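November 18, 2023

Second day with the Wokach fingers on the right arm. The left arm still has the old Tendonberg pair, so I can go back and forth without swapping anything. I only used the right one today.

Spent the morning on the controller. Jitaru was dropping the grip force every time the wrist turned, and I had it set to 50 when the notes from January say 200. Fixed that, restarted 2 times, and it held.

After lunch I put the sweeping task back on the table. Brush, dustpan, sponge bits, pieces of food, a bin on each side. The brush handle is the hard part – round and thin, and the old fingers let it twist.

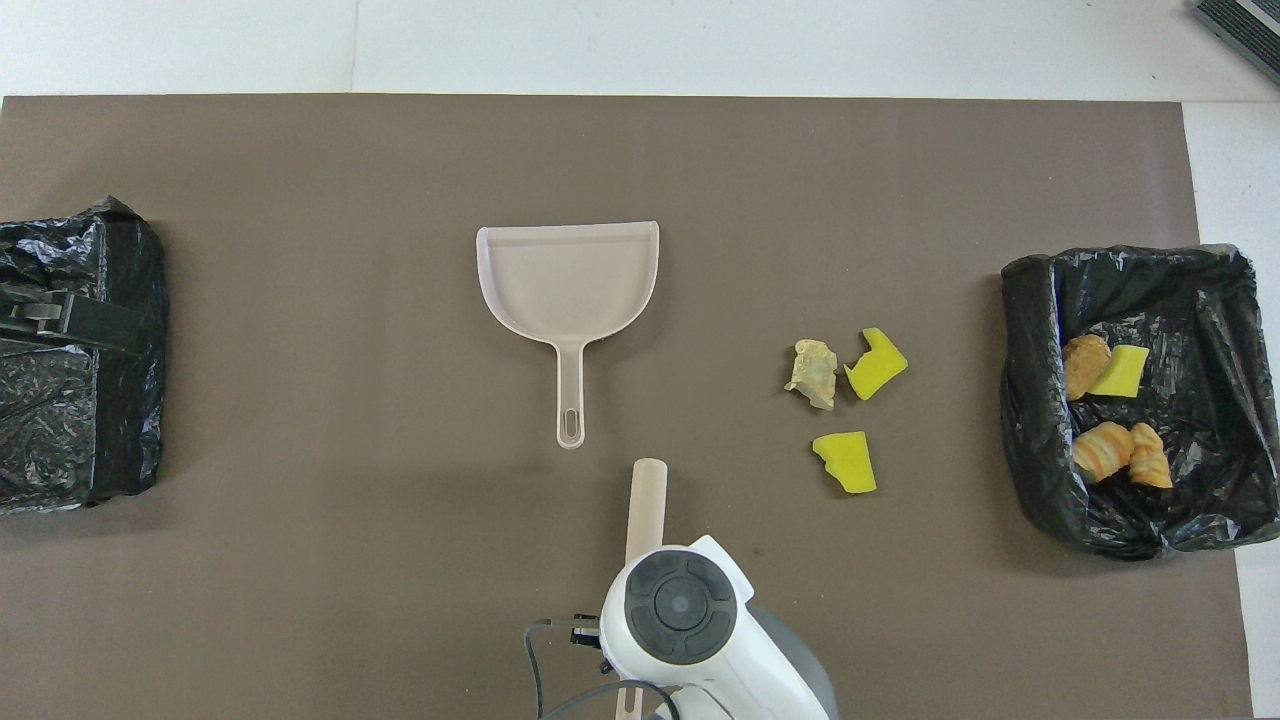
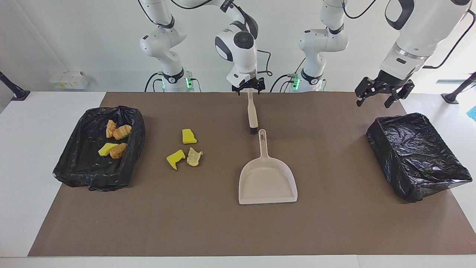
Brush in the right gripper, head camera first, then the fixed one.

The head camera is good for the debris and poor for the bristles, with the wrist housing so close. From the fixed camera I can judge the height of the brush over the mat. I would keep both if the Flustalora recorder can take them. It complained about disk space again, so I cleared out the old test runs.

My feeling so far is that the new fingers grip better low on the handle and worse near the top. I want more runs before I write that in the report. Also need to check the cable by the wrist – I don't like how much slack there is in it.

Ordered spare pads. Home at seven, leftover soup, bed early.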